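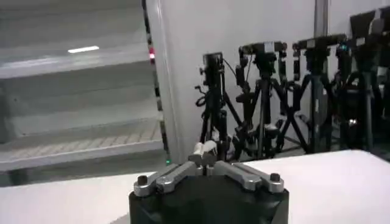
Figure 2. White tabletop.

4. Surface color and the shared table

The most exciting result of the Falldale interviews concerned something we had nearly left out of the questionnaire – the color of the table. Of the 200 people who returned the long form, 100 worked mostly at a white surface and the rest at a dark or patterned one. We had expected comfort and height to dominate the answers, as they did in Keskinen's earlier survey at Trurnside. Color came up again and again, often without prompting!

People at white tables spoke warmly of light. They wrote about reading late into the afternoon, about finding a dropped pin at once, and about how quickly a stain gets noticed and wiped away. Several also complained of glare in January, when the sun comes in low through the south windows, and two had bought cloths to cover part of the surface. Those at dark tables mentioned glare far less, but dust came up on nearly every form.

Melnychuk and Zhuravel coded the free comments separately, 1,868 in all, and then compared their lists. They disagreed mainly on remarks such as "it feels clean," which can be read as a comment on color or on upkeep. We kept these as a group of their own, and it proved to be a wonderfully rich one. Heitmann has suggested splitting it further by age of household – a question we take up in Section 5, together with the smaller set of forms from Stisosard.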